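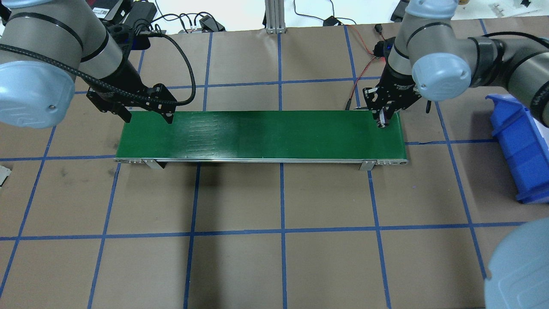 Robot arms on either side of a green platform, over a tiled surface.

Notes on Undercoating an Older Pickup

30 May 1999

The purpose of this entry is to record the treatment of the underside of a 1986 pickup truck, which has been in my possession for six years and is used for weekday commuting and for hauling firewood. Several readers of these pages have written to ask whether rustproofing is worth the expense on a vehicle of that age. My answer is a qualified yes, and the qualifications take up most of what follows.

The truck spent its first winters in Mandale, where the county salts its roads heavily. When I purchased it, the frame carried a good deal of surface rust, the rear bumper brackets were scaling, and the lower seam of the driver's door had begun to bubble. The frame itself was sound. A frame that flakes under a hammer but rings when struck may still be treated. A frame that gives a dull thud should be examined by a qualified welder before any money is spent on coatings.

Selection of a Shop

Estimates were obtained from two establishments. The first, Nartey Auto Protection, offered a rubberized undercoating at $220, with cleaning included. The second, Brornden Truck & Trim, quoted $246 for an oil-and-wax treatment applied in two stages, with access holes drilled and plugged in the rocker panels. Both shops answered my questions courteously and both supplied the estimate in writing.

I selected Brornden. The difference in price did not enter into the decision. Rubberized coatings perform well on new metal, where there is nothing beneath them but paint. On metal that has already rusted, a hard coating may lift at the edges, and water then sits behind it. I have removed such a coating from another vehicle with a putty knife, and the steel behind it was in poorer condition than the steel that had been left bare. Owners of newer trucks may reasonably reach a different conclusion.

Preparation by the Owner

The shop asked that the vehicle be delivered clean and dry. I washed the underside twice with a garden sprinkler placed beneath it, moving the sprinkler every twenty minutes, and followed this with a hose nozzle aimed into the frame rails from the rear. A remarkable quantity of sand came out of the rails. The truck was then driven on dry roads for three days and kept in the garage at night.

The following items were attended to before delivery. The spare tire was removed, along with its carrier. Both mud flaps were taken off and their screws replaced, as the old ones had rusted to points. The drain holes along the bottom of each door were cleared with a length of coat hanger. One of the holes on the passenger side had been sealed entirely by an earlier owner's body filler and had to be drilled out.

Loose scale on the crossmembers was removed with a wire brush and a cold chisel. Eye protection is required for this work, and a hat is advisable. I did not attempt to bring the metal to a bright finish.

The Application

The shop kept the truck for a day and a half. The first stage is a thin oil, sprayed into the closed sections through a long wand and allowed to creep overnight. The second is a heavier wax, applied to the open surfaces the next morning. The exhaust, the brake components and the driveshaft are masked or avoided. On collection I was shown the underside on the lift, a courtesy I would recommend that every customer request. One area above the fuel tank had been missed, and it was sprayed while I waited.

A smell of wax remained in the cab for nine days. It was strongest with the heater on. Some dripping should also be expected, and an owner with a paved driveway would do well to put down cardboard. The plugs in the rocker panels are black plastic and are not noticeable on a dark truck. On a white one they would be.

The Bed

The bed was not included in the price and was treated separately. It had been fitted with a drop-in plastic liner, which I removed for the first time in my ownership. The paint beneath it had been worn through in long stripes wherever the liner had rubbed, and wet leaves had collected at the front. I sanded the stripes by hand, applied a rust-converting primer, and finished with two coats of Okum bed paint, which was purchased at the farm supply store. The second coat went on after 60 minutes, as the can directs. It was still slightly soft to the thumb at that point, and in future I would allow it longer.

The plastic liner has not been reinstalled. A rubber mat now lies loose in the bed and is lifted out after rain. Firewood slides less on the mat than it did on the plastic. A sprayed-in liner would be more durable than either arrangement, but the cost is difficult to justify on a truck whose tailgate no longer matches its fenders.

Results to Date

The first treatment was carried out last August. I have since inspected the truck twice, once in midwinter and once this past week. The frame rails remain dark and slightly tacky. The wax has worn thin behind the front wheels, where gravel strikes it, and a line of orange has returned to one bumper bracket. The bubbling at the door seam has not visibly advanced. I took a measurement with a ruler last fall and the length of the affected area is the same today.

Brornden advises an annual touch-up, for which it charges existing customers $91. I intend to have this done at the end of the summer, and will ask that particular attention be given to the wheel wells and to the bracket mentioned above.

Correspondence

One reader asked whether used motor oil may be brushed onto a frame in place of a commercial product. I am aware that this was once common practice on farms. It drips onto the ground, it washes off within weeks, and it softens certain rubber bushings. I cannot recommend it.

Another asked about electronic rust prevention modules of the sort sold by mail. I have not owned one and have no results to report.

The next entry will concern the replacement of the rear leaf spring shackles, the parts for which are on order.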